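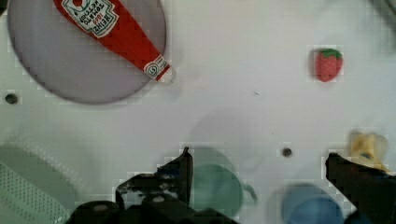
What does it mean to teach a robot by demonstration?

A person performs the task through the robot, either by moving its arm by hand or by steering it from a distance, and the recorded movements are used later to train the control program.

Teaching by demonstration is a group of methods in robotics. Two forms are common. In hand guiding, the teacher holds the arm and leads it along the wanted path, while the motors give only little resistance. In remote control, the teacher moves a second, smaller arm or a handheld controller, and the robot copies the movement.

Practice tasks are usually simple table tasks with household things or toys, for example putting a toy strawberry on a plate. A small camera at the wrist shows the fingers and the objects near to them. It is helpful in the last centimetres of a grasp, but the fingers can hide a part of the view.

The Sumov course at Porside, written by Iolo Hughes and Glenys Rosser, uses both forms. Its first collection has 371 demonstrations: 227 were made by remote control and the others by hand guiding. Each recording is limited to 60 seconds. Beginners make 40 trial recordings, which are not kept.

Hand guiding is easy to learn, but the teacher's arms may appear in the pictures of a fixed camera. Remote control avoids this — the teacher can sit apart — but the sense of touch is mostly lost. Hughes recommends slow movements and a short pause before the fingers close.

See also: Powell controller; Gulel arm

Contact | Copyright Porside | Back to top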